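Stories > Short fiction > School days > The Bowl

The Bowl

Pei-shan had the laptop. Mohcine had the arm, or anyway the e-stop, which he held in both hands like a hot drink. Shu-fen had the clipboard and nothing to write on it.

"Again," said Pei-shan.

Tuesday, ten past six. The bus at seven. The regional at Triltmont on Saturday, four days, and the task sheet taped up on the cupboard door where it had been since August, corners gone soft. Lift the bowl. Move the bowl. Put down the bowl. Points for each. No points for the pieces.

"It's the same as last time," said Mohcine.

"It's not the same. I changed the approach height."

"By what?"

"By a bit."

She hit the key. The arm thought about it. It always thought about it, a small pause up at the top like someone on a diving board, and then down, slow, slower, the wrist turning over. All three of them leaned. You couldn't not lean. Shu-fen had once found herself leaning at a vending machine.

On the laptop, the wrist view, a little jerky.
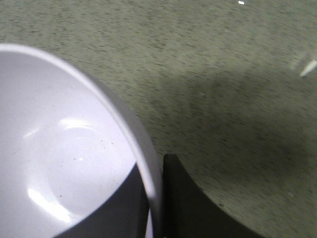
One finger in, one finger out, and the rim between them.

"Hold it there," said Pei-shan.

"Holding."

"Don't breathe."

"It can't feel me breathe."

"You breathe on the e-stop. You twitch."

He had twitched once. In November, at the demo for the parents, he'd twitched and the arm had frozen halfway through a wave and stayed like that, hand up, all evening, like it had a question. Pak-hei Poon's little brother had high-fived it. Nobody on the team had let it go and Mohcine was starting to think they'd put it in the yearbook.

Shu-fen looked at the screen. There were specks in the bowl. She didn't say so. Last week she had said so and Pei-shan had spent ten minutes with a paper towel and then they'd missed the bus.

"Lift," said Pei-shan, and pressed the key.

A noise. Not a bad noise. A sort of cluck, and the fingers slid up over the rim and came away with nothing in them, and the bowl rocked and sat down again. Round and round on its base, quieter and quieter. Mohcine had hit the button about a year too late.

"It's fine," he said. "It's fine, it's whole."

"Slipped," Shu-fen wrote. Finally something.

"How far up was it?"

"It wasn't up. It was thinking about being up."

Pei-shan put her forehead on the edge of the desk. She did this, it didn't mean anything. She was the only one of them who'd read the Drimeo manual all the way through, including the part in the back about shipping by sea, and when she was stuck she went very still and you could practically hear pages.

The door banged. Pak-hei Poon, with the other Pak-hei behind him, Hsiao, the tall one. One bag of chips between them.

"Did it do it?"

"No," said everyone.

"Prendix did it," said Poon. He had the decency to look sorry. "They posted it. Their arm picks up the bowl, puts it on a shelf. A shelf! There's not even a shelf in the task."

"With what gripper?"

"Theirs. Rubber all down the fingers. 900 dollars, it says in the comments."

Quiet. They had a budget of 400 and most of it had gone on a power supply, and then on another power supply.

"We don't need a shelf," said Mohcine.

"I'm just saying there was a shelf."

Hsiao ate a chip and looked at the bowl. He hardly ever talked at club. He did the cables. He'd joined because the other Pak-hei joined and somebody had put both of them on the sign-up sheet as one person, and he'd come along to get it fixed, and stayed.

"My grandmother drops those," he said.

"What?"

"Big bowls. If she takes it by the edge. She says it wants to turn over. So she goes down further. Thumb right inside." He showed them, with the chip bag. "Down the wall."

"The fingers would hit the base," said Pei-shan into the desk.

"Would they?"

She lifted her head. Looked at him, looked at the screen. Started typing.

"Oh no," said Mohcine. "What time is it?"

"Six twenty-five," said Shu-fen.

"She's doing the depth again. It takes her half an hour to do the depth."

"It takes me five minutes if people aren't narrating."

It took twelve. Poon did his impression of Mr. Tu from the hardware store, who sponsored them to the amount of 100 dollars and a box of zip ties and wanted his name on the arm in letters you could read from the bleachers. Hsiao tidied a cable that was allready tidy. Shu-fen drew the bowl in the margin of the clipboard, then drew it with a face, then scratched out the face because the clipboard got handed in.

She was thinking about Saturday. She'd never told them she was the one who filled in the form, back in the fall, team number 2505, and that in the box for *what do you hope to achieve* she'd sat there twenty minutes and written *pick up a bowl*. The other teams had probably put inspire. They'd probably put community. It had seemed like plenty at the time. It still did, was the trouble.

"Okay," said Pei-shan. "Okay okay okay. Backing off first. Then I'll run it from the clear."

The arm drew up and over, away from the bowl, and the fingers came nearly together with a click.
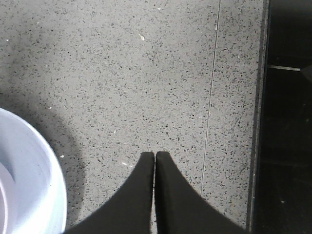 "Why's it stopped?" said Poon.

"It's waiting for me."

"Why are you stopped?"

Pei-shan didn't answer. She had her finger over the key and she wasn't pressing it. Shu-fen had known her since second grade and had seen that face before the high board, before the spelling thing, and one time at a door with a dog behind it.

"If it breaks," said Pei-shan, "that's the last one. We can't get the same kind by Saturday."

"So we use a different kind," said Mohcine.

"The numbers are for this kind."

"So it won't break."

"You don't know that."

"No," he said. "But I've got the button. I'll be so fast. I'll be embarrassing."

"You'll twitch."

"I will not twitch."

Six forty-one. Out in the hall the floor machine had started up, that long hum coming closer and going away. Hsiao put the chips down. He wiped his fingers on his jeans and came around the bench, then crouched and held his two hands out at the edge, palms up, not touching anything – well away from the arm, where Mr. Tu's safety poster said you could stand.

Poon looked at him, then went and did the same next to him.

"You look like idiots," said Pei-shan.

"It's a net," said Poon.

"It's four hands."

"Six," said Shu-fen, and put down the clipboard.

So that was how it went. Three of them squatting on the floor in a row, chins level with the bench, and Mohcine upright with his thumb floating, and Pei-shan behind the screen with her hair all on one side from the desk.

She pressed it.

Down. Slow. The fingers opening, turning, the gap coming over the rim. From where Shu-fen was she couldn't see inside, only the outside finger going down past the edge, further than before, a lot further, and she thought too far, and then it stopped.

Closed.

The tiniest creak. Somebody's knee, maybe.

"Lift," whispered Pei-shan, to no one, the key already down.

There was a line of light under the bowl.

Thin as a hair. Then a pencil. Then you could have slid a book in there, a thick one, and Poon was making a noise in his throat like a kettle and Hsiao still had his hands out flat and Mohcine was saying I'm not twitching, I'm not twitching, look at me, I'm not.

"Write it down," said Pei-shan. "Shu-fen. Shu-fen, write it down."

But her hands were in the net. She wasnt moving them for anything.

"What's next?" said Hsiao. "After up?"

They all looked at the task sheet on the cupboard door, and then they all looked at Pei-shan.

"I haven't done across," she said. "I only did up."

The bowl hung there. Down the street, early, the bus.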